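Mayuree Petchrat
@mayureep · 9 August 2018

Moved into the new place in May with 2 suitcases and a firm belief that I did not need a toaster. I have a broiler, I said. People lived for centuries.

The broiler and I have since parted ways over a loaf of sourdough. The smoke alarm took the broiler's side.

So: toaster shopping. I thought this would take ten minutes. There is one with 18 browning settings. Eighteen! I can name four colors of toast and one of them is "start over."

Nattawut says get the four-slot, for guests. Nattawut has been a guest here and he ate cereal standing up.

Went with a plain two-slot in the end. Cream-white, steel on top, a lever, a button. It looks like something a child would draw if you said "toaster," and I mean that as high praise.

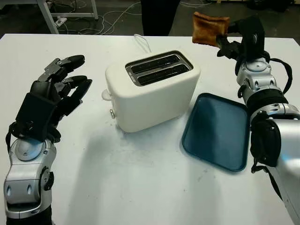
Anyway, the tray. I was raised to believe toast goes on a plate, but I'm now a tray person. Crumbs stay put, butter knife stays put, and you can carry the whole business to the couch like room service for one.

Dark teal, rounded corners, a bit of a rim. The rim is the whole argument. I had a flat wooden board before this and my sofa is still giving up crumbs from it.

Golden in the middle, darker at the edges is where I stand on toast. Kittipong likes his "warm bread." Kittipong, that's a bun on a dashboard.

Short list of things I've toasted this week, for the record: bread, other bread, half a bagel that fought me, a waffle from the back of the freezer with up to 6 months on it. The waffle was fine. Don't write in.

One complaint. The cord is skinny and white and has its own ideas, so it loops up at the back no matter how I tuck it. I've tried tape. I've tried speaking to it.

Mom called to ask how the apartment is coming along. I told her about the toaster for quite a while. She asked if I'd bought a bed yet.

Bed's next week.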